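Sallia Open-Frame Floor and Bench Racks

Sallia racks are made for small offices, workshops and home setups where a full cabinet would take up too much room. The frame is open on the sides, so cables can be reached without pulling equipment. Both models ship flat in one carton and go together with the hex key supplied.

Models

Sallia Bench: sits on a table or counter. Four rubber feet included.
Sallia Floor: stands on its own feet or on casters. Casters are sold separately.

Both models take standard 19-inch equipment. Posts are square-hole and accept cage nuts. Cage nuts and screws are in the small bag taped inside the carton lid. Please check for it before you throw the carton away.

What's in the carton

Posts, top and bottom rails, feet, hex key, cage nuts and screws, two cable straps, printed instructions. The Floor model also has a pair of brackets for fixing the frame to a wall.

Finish

Powder-coated steel. Touch-up paint is available from the parts page. Scratches on the inside of the posts from fitting cage nuts are normal and are not covered by the warranty.

Shelves and blanking panels

The Torik shelf fits both models and bolts to the front posts only. Use it for light items such as a modem or a small switch. For anything heavy, use the Negi shelf, which bolts front and rear. Blanking panels come in one-unit and two-unit heights. Older Negi shelves with the round-hole bracket do not fit racks sold after October. If you have one, write to us and we will send the new bracket.

Setting up

Put the frame together where it is going to stay. Leave the screws finger-tight until all rails are on, then check that the frame is square and tighten from the bottom up. Load the heaviest equipment first, at the bottom. On the Floor model, fix the wall brackets before loading anything.

Leave enough space behind the rack for plugs and for your hand. If the rack goes near a door, open the door all the way before you choose the spot.

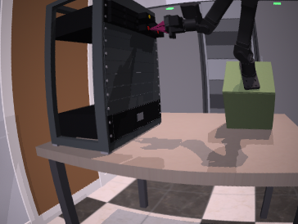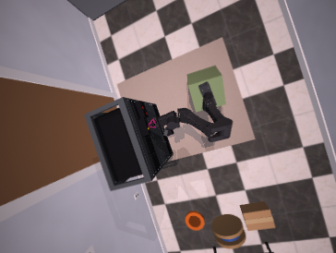 Spacing between units is up to you, and a few people ask whether every slot has to be filled. It does not. An open rack can be left with a wide gap in the middle, like the one between the upper and lower black units in the first picture, and the gap is useful later if you add a shelf. Fit a blanking panel if you want the front to look even. On casters, stay off rugs and lock all the wheels once the rack is in place.

Customer comments

"Went together in an evening. The instructions show the top rail upside down in step 2, but it only fits one way." Lachlan Donnelly

"Good rack. I would have liked more cage nuts in the bag." Rhys Hapeta

The drawing in step 2 has been corrected in the current printing.

Orders and delivery

Sallia racks are sold by Bornumance. We have sold 2,419 of them to date. Stock orders leave the warehouse within two working days. The last shipping day before the holiday break is December 20, 2024. Orders placed after that will go out when we reopen.

Returns are accepted for 23 days if the frame has not been loaded. Keep the carton until you are sure. Spare feet, screws and straps can be ordered by part number from the parts page.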